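March, 14:20. Glaze adhesion, batch 418

Continued from Girish's page. Dishwasher cycling stopped at 1,000, not the planned 2,000 – the heater relay on the Millthorpe unit failed again. Replacement on order.

Crazing on 3 pieces, all from the low-silica mix. Dye test shows lines stop at the glaze boundary, no penetration into the body. Plevetau clay looks fine at this firing. Quintana clay still to be sectioned.

Simone wants the cooling ramp slowed between top temperature and first hold. Agreed, but change only that and leave the soak alone, or we can't compare with the last set.

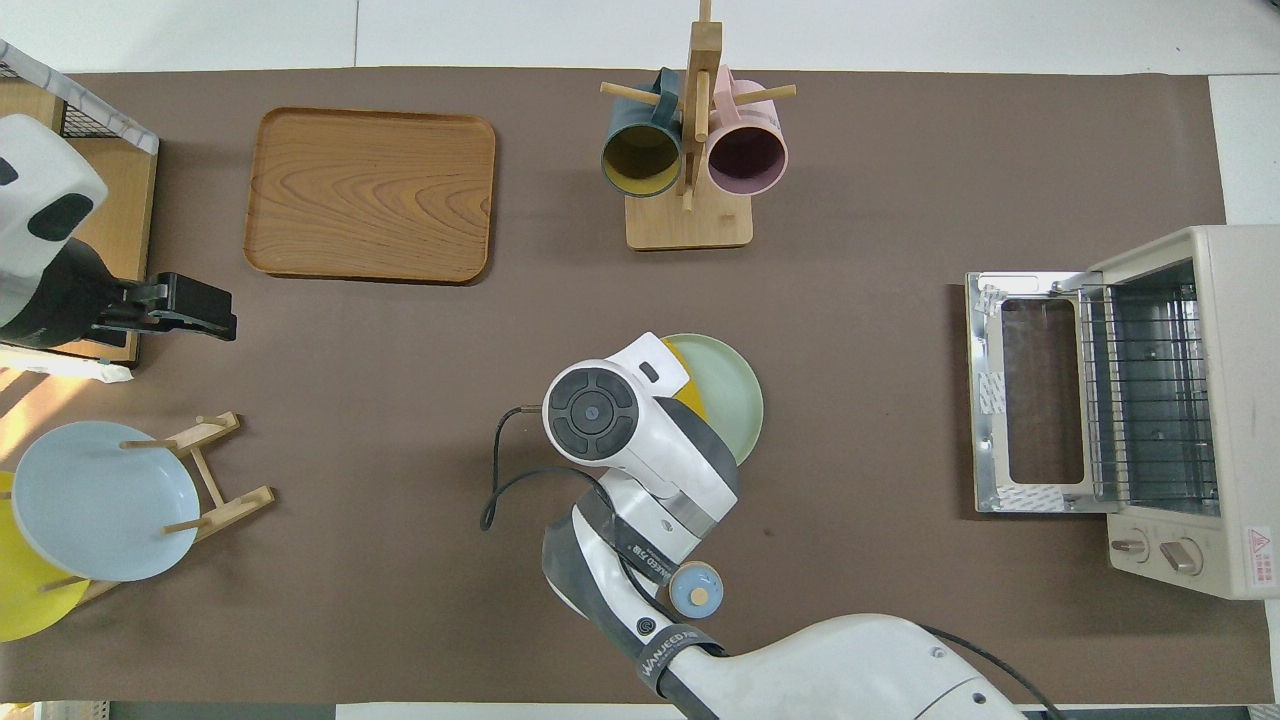

Two-color mugs on the stand, tray at left.

To do: reweigh after drying, log absorption, ask Grokitz for the frit data sheet. Kiln log is missing the second hold – Girish to check.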